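Home | News | Events | Members | Archive | Contact

Textile Collection Service Extended to All Pirnden Districts

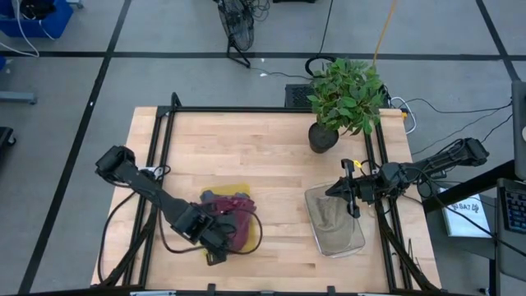 Maroon and yellow cloths on a wooden tabletop.

Saturday, May 5, 2018
By Samer Rizk, Household Services Office

The Pirnden Household Services Office is pleased to confirm that the textile collection service, until now limited to the Birketti and Delacroix districts, will be offered in every district of the town. Residents may use the service to part with clothing, bed linen, towels, curtains and table linen that they no longer need. There is no charge.

Collections in April were taken from 496 households. The office wishes to thank residents of both districts for their patience during the first week, when the printed route for Delacroix omitted Mill Row and the lower part of Station Street. The route has been corrected, and those streets will be served in the same order as before.

How to prepare items

Textiles should be clean and fully dry when they are set out. Damp cloth can spoil the contents of an entire bag, and bags found to be damp on collection will be left with a notice attached. Items need not be ironed or folded. Pairs of socks and gloves should be tied or pinned together.

Worn and torn fabric is accepted, provided it is placed in a separate bag marked "rags." Cotton and linen in poor condition is cut down for wiping cloths by our contractor, Kollix, and wool is sent on for shredding. Residents are asked not to remove buttons or zippers, as garments that are otherwise sound lose most of their use without them.

The following cannot be accepted: pillows, quilts with feather filling, carpet, rubber-backed bath mats, and any cloth that has been used with paint, oil or solvents. These items should be taken to the transfer station on Quarry Road during its posted hours.

Bags and limits

Each household will receive 2 collection bags by mail with the next water statement. Further bags may be picked up at the front desk of the town hall or at the Birketti branch library. A filled bag should weigh no more than 33 pounds. Ordinary trash bags are not collected under this service, even when labeled, and crews have been instructed to leave them in place.

Residents of apartment buildings with 50 or more units will be served by a shared bin. Building managers who have not yet proposed a location for the bin should write to the office before the end of the month.

Missed collections

A missed bag should be reported by telephone on the next working day. Bags should be brought indoors overnight if they have not been taken by six in the evening. Residents who are unable to carry a bag to the curb may ask to be placed on the doorstep list, and no medical form is required.

Questions about routes and the doorstep list should be directed to Vilmos Veres at the Household Services Office. Questions about invoices for commercial premises are handled separately by the Billing Desk, Room 4.

This site uses cookies to remember your settings. By continuing to browse, you accept their use.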